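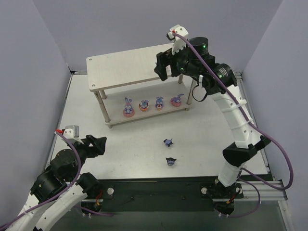

My town library stopped charging fines in April, and there have been complaints ever since. Most of them come from people who have never paid a fine in their lives, which I find odd. I was against the change when it was proposed and I have since come round to it. I think the other branches in the county should follow Cenbridge, and soon.

The old system was simple enough. You borrowed a book for three weeks, and if you brought it back late you paid 20p a day until the charge reached a ceiling. For someone like me, with a car and a short walk from the car park, that was a nudge. I paid it perhaps twice a year and thought no more of it. For a parent with six picture books out on a child's card, one bad week could mean a bill of several pounds, and the card was blocked until it was cleared.

A blocked card is the part I had not thought about. The branch had 800 of them when the fines ended, and more than half belonged to children. Those children had not lost anything. In most cases the books had come back, late, through the slot in the door, and the debt had stayed on the record. Some of those records were 4 years old. A child who was blocked at seven would have been eleven by then, and would have gone through most of primary school without borrowing a book.

The money

The argument I used to make was about money. Libraries are short of it, fines bring it in, and so fines should stay. I had assumed the sum was large. It came to a little over £2,000 in the last full year, before you take off the cost of posting reminders, handling coins and having a member of staff argue with people at the desk. I worked behind a shop counter for long enough to know what arguing costs. It uses up the morning, and the customer does not come back.

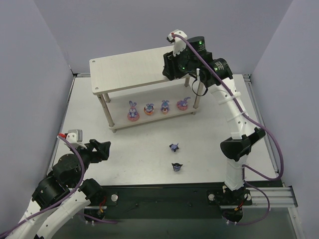
There is also the question of what the council thinks a library is for. If it is a business, it is a poor one and we should say so. If it is a public service, then charging a penalty to the people who use it most is a strange way to run it. We do not fine people for staying too long in the park. I know a park bench is not a book, and that someone else may be waiting for the book. But reservations deal with that. Under the new rules, if another reader has reserved your title and you do not return it, you cannot borrow anything else until you do. That seems to me a fair rule, and it costs the same whether you are rich or poor.

The complaint about responsibility

The letters in the local paper mostly make one point, that people will not look after things unless there is a price. I have some sympathy. I was brought up to return what I borrowed, and I still feel a small stab of guilt at a book on the hall table the day after it was due. But I felt that before anybody charged me, and I feel it now. The fine did not put it there.

You still have to pay for a book you lose. This has been left out of nearly every letter I have read. After 6 weeks the book is treated as lost and the borrower is charged for a new copy. Bring it back and the charge is wiped. So there is a price after all – it is simply attached to the loss of the book, where it belongs.

I do have one worry. Popular new novels seem to take longer to come round than they did, and I have waited most of the summer for one of them. The answer to that is to buy more copies. It is not a reason to keep a seven-year-old off the shelves.
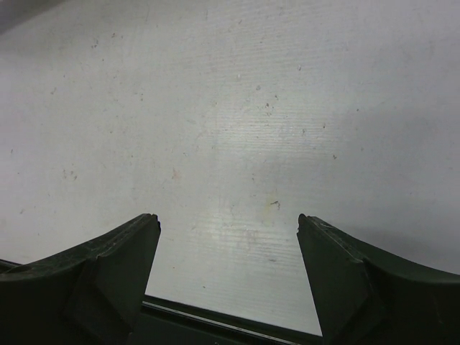
What should happen next

The county runs the other branches and could make the same change with a single vote. It should also write to the families whose cards were blocked, in plain words, and tell them the debt has gone. A notice by the front desk only reaches the people who are already inside. A letter home through the schools would do more, and it could go out before December, when the branch is warm and open late and there is not much else for children to do in town.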